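3.2 示教数据的采集流程

本节说明Tevdale数据集中机箱拆装部分的采集方法。与第3.1节所述的桌面整理任务相比，机箱拆装对示教数据提出了更高要求：操作空间狭窄，可抓取部件与线缆相互遮挡，且同类部件在不同机型中的位置差异较大。为使策略网络能够学习到可迁移的操作行为，我们在采集阶段即对机型、部件初始状态与操作员三个因素加以控制。

采集工作在Brellham实验室与Skultum实验室同时进行，两处采用相同的机械臂型号、夹爪与控制软件。每个工位由两名人员负责，一人通过主从式遥操作装置完成示教，另一人负责场景复位、片段标记与异常登记。操作员在正式采集前须完成11个练习片段，其数据不计入训练集。全部片段以统一频率同步记录关节角度、末端位姿、夹爪开合量、腕部相机图像以及一路固定视角图像。时间戳由采集主机统一分配，相机与关节数据之间的对齐误差在入库前逐段检查，超出阈值的片段予以剔除。

任务按部件划分为若干子任务，包括硬盘的取出与装回、数据线插头的拔出、扩展卡的拆卸以及内部线束的整理。每个子任务均给出起始条件与终止条件的书面定义。以硬盘取出为例，起始条件为硬盘完全位于托架内且机箱侧板已移除，终止条件为硬盘脱离托架并放置于指定区域内。操作员不得在单个片段中途更换子任务；若发生误操作，应继续完成纠正动作，而非立即终止记录。此类含有纠正动作的片段在元数据中单独标注，供第5节的消融实验使用。

图3 腕部相机视角下的机箱内部

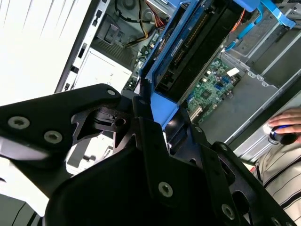

腕部视角的选取是采集方案中讨论较多的问题。固定视角能够提供机箱与机械臂的整体关系，但夹爪进入机箱后，目标部件往往被机箱框架遮挡；腕部相机随末端运动，可在接近阶段持续观察目标。其代价同样明显：如图3所示，夹爪本体占据画面下半部分，遮住了其下方的大部分操作区域，而位于上方的蓝色硬盘托架及其中的黑色硬盘仍清晰可辨，硬盘表面的成排接口针脚亦可分辨。据此，我们未对腕部图像中的夹爪区域进行裁剪或掩码处理，使网络能够利用指端与部件之间的相对位置。预实验表明，裁剪夹爪区域后，策略在对准阶段的失败明显增多。

线缆是另一主要困难。电源线束与数据线在每次复位后形态各异，难以用有限的参数描述其初始状态。我们没有尝试将线缆恢复至固定形态，而是要求复位人员在每个片段开始前随意拨动线束，仅保证其不缠绕于机械臂。图3中红、黄、黑三色的电源线自画面上缘经电源附近延伸至硬盘区域，浅蓝色数据线则弯曲横跨于金属机架之前，二者颜色与走向均有区别。标注规范据此将线缆分为供电与数据两类，分别记录其是否与夹爪发生接触。

采集期间，工位附近允许人员正常活动，图像中可能出现操作员的手部或衣物。我们未将此类画面视为无效数据，但要求人员不得触碰机箱及其内部部件；凡发生触碰的片段一律作废并重新采集。凡图像中出现可辨识面部的片段，均在发布前作模糊处理。

经上述流程，机箱拆装部分共采集3000个片段，其中803个含有纠正动作。每个片段时长不超过2分钟，超时者由采集软件自动截止并标记为未完成。数据划分以机型为单位，测试集所含机型不出现于训练集中，以避免网络仅凭机箱外观记忆部件位置。

质量审核分两级进行。第一级由采集软件自动完成，检查数据缺帧、关节超限与夹爪读数异常；第二级由未参与该片段采集的人员回放录像，核对子任务标签与终止条件是否一致。两级审核意见不一致时，由数据负责人Sorcha McGrath裁定。审核记录与片段一并存档，并保留修改前的原始标签。

标注工具采用Thygesen平台，所有标签以片段内的时间区间表示，分为接近、对准、抓持、移出与放置五个阶段。阶段边界由审核人员依据夹爪开合量曲线与腕部图像共同确定。对于线束整理子任务，抓持与移出之间缺乏明确界限，故将两者合并为单一阶段。数据集的首个版本已于2020年12月15日冻结，本文全部实验均基于该版本；其后补充采集的片段未纳入统计，相应的格式说明见附录B。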